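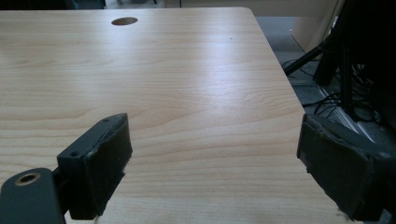 The desk, Skusstead office.

Hugo Escobar had driven the same gray wagon for 35 months when the transmission gave out on the hill above Skusstead. He coasted to the shoulder, put the flashers on and called the number on the back of his insurance card.

The tow truck took him to Droltitz Motors. Florencia Cabral wrote up the ticket and asked for the mileage.

"I don't know," Hugo said. "The display went dark in August."

"And you kept driving it?"

"It kept going."

She gave him a look and wrote a line of question marks. Then she walked out to the bay, where the mechanic already had the hood up, and came back with a number on a scrap of paper.

"He can get a used transmission from Zuvuler. With labor it's $972. Three days, maybe four."

Hugo had bought the car from his brother for less than that. He thought about the bus, which left at 5:40 and didn't stop near the plant, and about the child seat in the back that had taken him an entire Saturday -- no, two evenings -- to get in straight.

"Does that fix the display?"

"No. That's separate."

"Leave the display," he said.

She turned the ticket around and he signed it. Outside, the tow driver was still there, eating a sandwich in his cab. Hugo knocked on the window and asked if he was headed back toward town.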